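中距離核戦力（INF）全廃条約の話をさせてください！11月の読書会の準備で読み直したら、やっぱり面白くて止まらない（長いです）

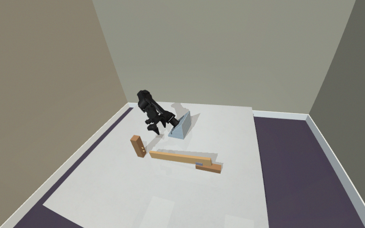 白いテーブルと薄い水色の三角柱

1987年12月、米ソがワシントンで署名。対象は地上発射の射程500〜5,500kmのミサイルで、弾道も巡航もまるごと。上限を決めるのではなくて全部なくす、という条約です。翌年6月に発効。

期限の1991年までに廃棄されたのは両国合わせて2,692基。手元のノートに2,619と書いてあって、しばらく悩みました。数字の写し間違い、こわい！

個人的に一番好きなのは査察のところ。相手国の基地に査察官が実際に入って、ミサイルを数えて、廃棄に立ち会うんですよ。ソ連側はヴォトキンスク、米側はユタ州マグナの工場の門に常駐までしていた。冷戦のまっただ中に話が始まったと思うと、すごくないですか。

廃棄の方法も爆破、燃焼、切断、それから弾頭なしで打ち上げてしまうやつまで、議定書に細かく書いてあります。ここだけで一晩いける。

読書会仲間のGonzalo Ortuñoさんは議定書派、私は覚書（データのほう）派。先月は夜中の1時までその話をしてました。メモは200枚くらいたまってます。

条約そのものは2019年に失効。その経緯は長くなるので次のスレッドで書きます。START Iとの違いも入れたい！

おすすめの本があったらぜひ教えてください。査察官の回想録だと特にうれしいです。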